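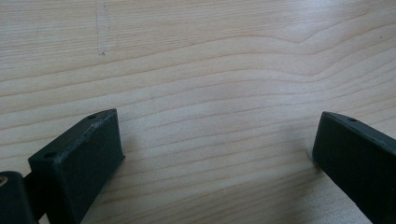
My sourdough starter is named Ivemum, and for two years I fed it every morning without once wondering what was living in there. Flour, water, stir, lid. Then Natsumi Imai, who teaches evening biology classes in Flerholm, offered to help me find out, and I said yes before I'd heard how much of it involved waiting. Yeast cells under a microscope are little ovals, some with a smaller oval budding off the side, and I loved them right away. But a gel stained for DNA is something else. The bands sit in faint lines across it, bunched close in one place and spread wide in another, a bit like the grain in a pale wooden tabletop. I stared at mine for ages, trying to look as if I knew what I was seeing.

What we were doing is called barcoding, and it's less fancy than it sounds. Every yeast carries a stretch of DNA between its ribosome genes that varies quite a bit from one species to the next. You copy that stretch over and over in a machine that heats and cools the tube (33 cycles, in our case), send the copies off to be read, and compare the result with a database. If the letters line up well with a known species, you've got a pretty good idea who has been raising your bread.

The hard part is getting the DNA out! Yeast have tough cell walls, and my first try in February gave us nothing at all. No band, just the ladder glowing smugly down one side. Natsumi shrugged and said to start over with fresh colonies. Her friend Wanting Song suggested a longer soak in the enzyme that chews through the wall, plus a few glass beads to rough things up — and the second gel had a band so bright I yelped.

We picked 2 colonies to sequence, one round and glossy, one flatter and sort of wrinkled. I was rooting for the wrinkled one to be something rare. The glossy one came back as Saccharomyces cerevisiae, plain old baker's yeast. Wrinkles was Kazachstania humilis, which turns up in sourdoughs all over the world and gets along well with the bacteria that make them sour. It can't use maltose, so it leaves that sugar for its neighbors. I find that very polite.

I wanted to know about the bacteria next, of course. Ayantu Dinsa runs the sequencing bench at Jilivness, and she told me a whole-community run would give me thousands of reads for each species, even the shy ones. I'm saving up. Meanwhile Toshio Ishida has asked for a spoonful of Ivemum for his rye, and I've started a second jar with whole wheat flour to see whether Wrinkles likes it any better.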